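Home | Issues | Authors | Submit | Contact

3.2 Weight and trim

Both boats raced the August series with full sails and a crew of two. Before the first start we weighed everything on board Drura and Pinora. Loose gear came to 38 kg on Drura, most of it stowed forward of the mast. 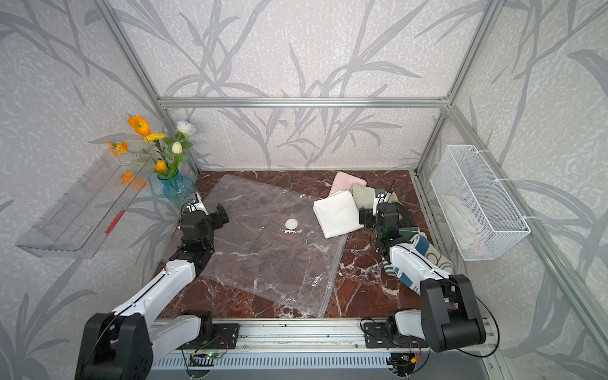
Figure 4. Clear vacuum storage bag on the work surface, with two robot arms.

Moving this gear aft to the companionway changed the trim more than we expected. Loureiro steered both boats over a 200 m leg, upwind and down - the bow lifted and the helm felt lighter in short chop.

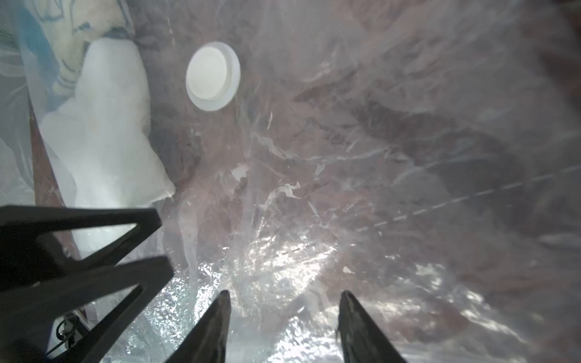

The gain was clear upwind only. Downwind the two boats stayed level, and Bai's log shows no change in boat speed that could be told apart from shifts in the breeze. We did not repeat the runs with a heavier crew. 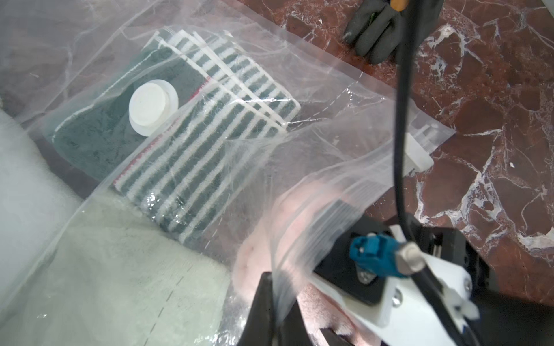
Figure 5. Folded striped towels and a dark green towel in a clear bag with a round white valve.

This site uses cookies. Accept | Settings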